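Kurau House Residents' Meeting, Laundry and Linen
Minutes, July, started 6:30 p.m. in the Correa lounge

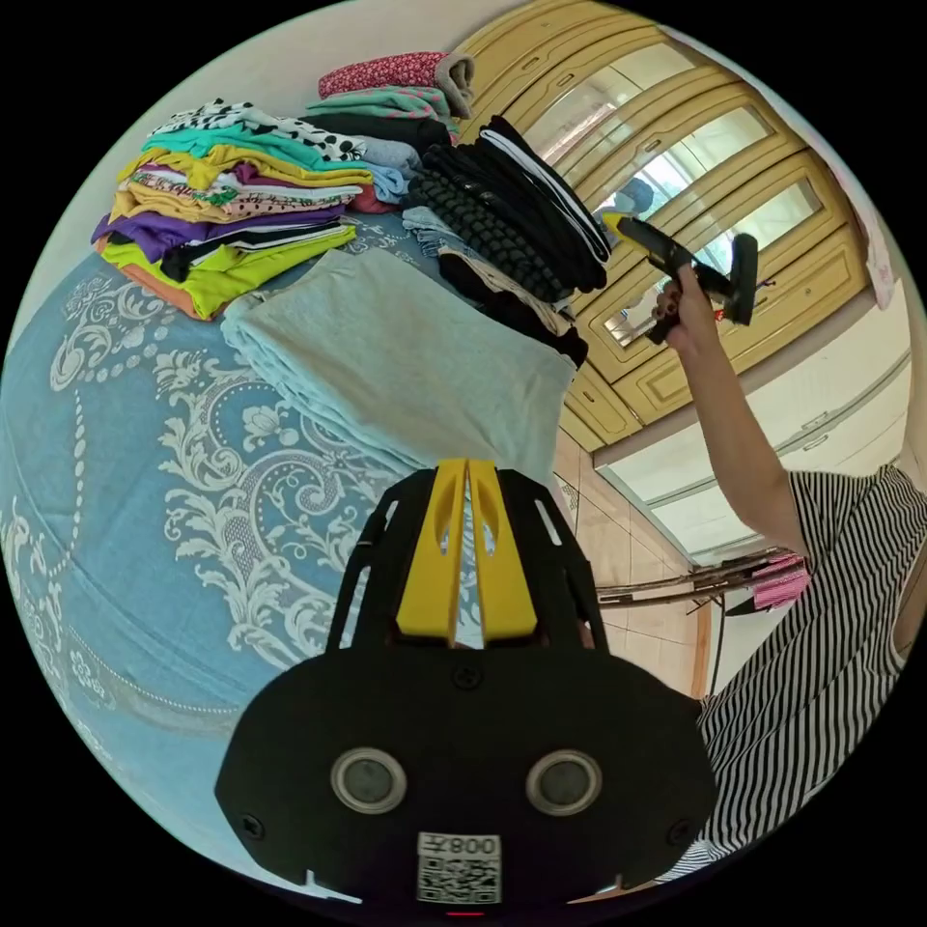 One resident opened by asking whether polka dots count as darks or lights, and said the sorting chart by the dryers has never settled it. Lots of opinions! Agreed: go by the background color, and when in doubt wash it cold with the darks.

1. Folding afternoon
A wonderful turnout and a really cheerful couple of hours. Everything went into piles on the beds, sorted by room, with shirts folded flat and blankets kept separate. Several people said they'd happily do it every month, and the meeting voted yes. Next one starts at 3 p.m., music welcome.

2. Stack height
Tall stacks look great (those colors!) but they lean on the way down the hall. Suggestion to split anything over 6 inches before carrying it. Agreed.

3. Blankets
Folded in thirds, then in half, so they fit the Brakari shelves. The top shelf is still loose and needs a new bracket. Carried over from last time.

4. Detergent
We tried the unscented Jamolo powder and people love it, especially on the black knits. One box costs a bit more than the old one. Keep it through the fall and look again.

5. Lost and found
Odd socks are in the basket in room 129. Please come and look, there are some very nice ones in there.

6. Money
Balance in the laundry jar account is $1,092. New ironing board approved.

Closed 7:40 p.m. Lemonade afterward on the porch.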